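Quem somos

A Tamayo é uma escola de línguas. Ensinamos português a quem chegou há pouco, inglês a quem jura que já o sabe e alemão a quem se enganou na porta e acabou por ficar. Abrimos há 22 anos, num primeiro andar por cima de uma retrosaria, com uma sala, um quadro preto e um aquecedor que só funcionava em maio.

A fundadora chama-se Elspeth MacKinnon. Veio de Inverness para passar um verão, alugou um quarto com vista para as traseiras de uma padaria e perdeu, por esta ordem, o avião de regresso e a vontade de apanhar outro. Começou por dar explicações na cozinha da senhoria. Quando os alunos deixaram de caber entre o fogão e a mesa, a senhoria sugeriu-lhe com alguma firmeza que procurasse um espaço.

O nome da escola não tem grande história. Já estava na placa da porta quando assinámos o contrato, e mandar fazer outra custava dinheiro. Durante anos recebemos correspondência dirigida ao Sr. Tamayo, sobretudo catálogos de persianas. Guardámo-los todos, para o caso de ele aparecer.

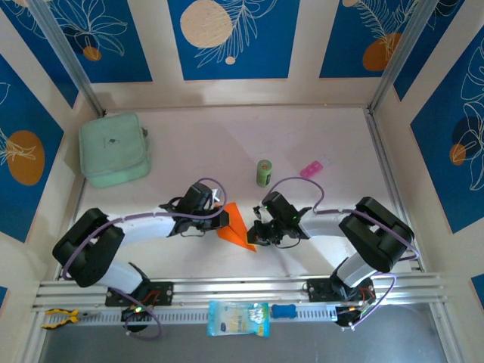 Em 22 anos mudámos de morada duas vezes e de método umas quantas mais. Passámos pela fase dos laboratórios de áudio, com auscultadores que apertavam as orelhas. Passámos pela fase em que tudo tinha de ser um jogo, até uma turma de contabilistas nos pedir por escrito que parássemos. Tivemos um semestre de canções, do qual preferimos não falar, embora a professora de então continue a cantar muito bem.

O que ficou foi bastante simples. As turmas têm no máximo 15 alunos. As aulas são dadas na língua que se está a aprender, com uma tolerância de cinco minutos no fim para desabafos na língua materna. Há trabalhos de casa. Sabemos que metade deles é feita no autocarro e corrigimo-los com o mesmo cuidado, incluindo os que trazem a curva da rotunda desenhada a meio da frase.

Quem dá as aulas

Jannik Nolte é o diretor pedagógico e o responsável pelo alemão. Entrou como substituto por duas semanas. Tem opiniões sobre o conjuntivo que convém não provocar depois das seis da tarde, e escreveu quase todos os materiais que usamos nos níveis intermédios, razão pela qual tantos diálogos se passam em estações de comboio e quase todos os comboios chegam atrasados.

O resto da equipa são 20 professores, entre os que dão aulas todos os dias e os que aparecem ao sábado com ar de quem precisava de mais uma hora de sono. Todos têm formação para ensinar a língua que ensinam. Parece uma coisa óbvia para pôr numa página destas, mas perguntam-nos isso ao telefone todas as semanas, por isso fica escrito. A Elspeth continua a dar uma turma de iniciação por ano. Diz que é para não perder a mão. Desconfiamos que seja para fugir às reuniões.

Na receção há sempre alguém entre as nove e as vinte. Se telefonar à hora de almoço, é provável que quem atenda esteja a mastigar. Pedimos alguma compreensão.
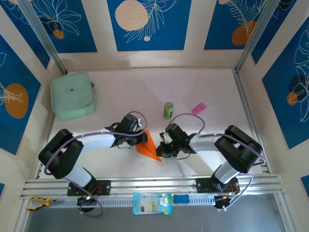
Os cursos

Damos cursos regulares de setembro a junho e intensivos em julho, mês em que a escola se enche de pessoas cheias de boas intenções e calções curtos. O teste de nível é gratuito, demora vinte e poucos minutos e não serve para humilhar quem o faz, por muito que o exercício das preposições dê essa impressão. Preparamos também para exames oficiais. Não garantimos aprovações. Houve em tempos uma escola concorrente que garantia, e ainda hoje recebemos ex-alunos dela.

Para empresas fazemos cursos à medida. A Nirkedmont manda-nos todos os anos um grupo de comerciais que precisa de saber discutir prazos em alemão sem levantar a voz. A Gemix pediu-nos um curso de inglês por escrito, depois de um mal-entendido com um fornecedor em que a palavra "eventually" teve um papel infeliz. Trabalhamos nas instalações do cliente ou nas nossas, e as nossas têm melhor café.

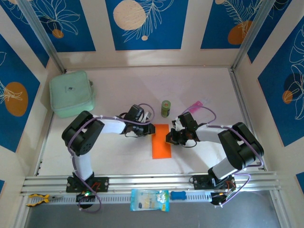 A conversação é a parte de que mais nos orgulhamos e também a que mais assusta os alunos novos. Ninguém gosta de falar mal em público, e os portugueses, além de não gostarem, pedem desculpa antes de começar. Um dos exercícios mais antigos da casa obriga dois alunos a sentarem-se frente a frente e a descreverem em voz alta a mesma coisa, sem gestos. Uma folha cor de laranja pousada ao centro de um tampo branco, como a da fotografia, chega perfeitamente para uma aula inteira: um diz que é mais comprida do que larga, o outro quer saber vista de que lado, e ao fim de meia hora já se discutiu o comparativo, a voz passiva e a educação de cada um. O recorde de duração é de 39 minutos e pertence a um casal que, tanto quanto sabemos, continua casado.

Onde estamos

Desde a última mudança ocupamos o segundo piso do edifício Dostard, com entrada pela rua lateral. O elevador existe e costuma funcionar. As inscrições para os intensivos fazem-se na receção ou por telefone, e quem quiser assistir a uma aula antes de se decidir só tem de avisar na véspera.

Última atualização desta página: 2024-06-11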